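Printed cotton tablecloth, wash before first use?

Filip
Posts: 27
I bought a white tablecloth with a printed pattern, and the label says only 30 degrees. My mother always washed a new cloth before it went on the table. My neighbor says this takes the stiffness out and the cloth never lies so well again. Who is right?

Rarkon
Posts: 1233
Your mother. New cotton can shrink, and it is better to learn this before you hem it. I lost 35 mm on the long side of mine.

Dulness
Posts: 3628
I don't agree. If it is already hemmed, one wash more changes nothing. I iron mine from the back side and use it. My oldest is still good.
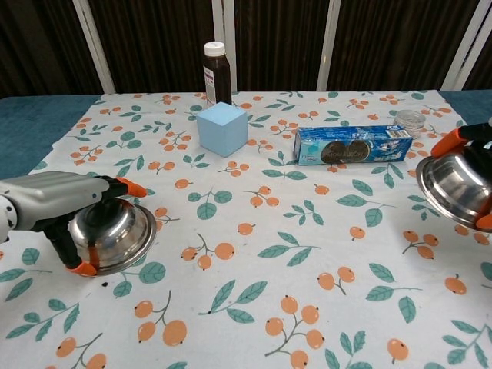 Kitchen & Table > Table Linen

Jorno
Posts: 35
Pretty print, the berries with the green leaves. On a white ground I would be careful with orange. Mine left a pink shadow the first time, so please test a corner with a damp white cloth.

Rarkon
Posts: 1233
Good advice. And no softener, it makes the cotton take grease stains more easily.

Dulness
Posts: 3628
The softener story I have heard many times and never seen. But the corner test, yes, this I would do too.

Filip
Posts: 27
Thank you all. I will test the corner tonight and then wash it alone, in cold water. Does somebody know if vinegar in the rinse helps the color, or is it only for the smell?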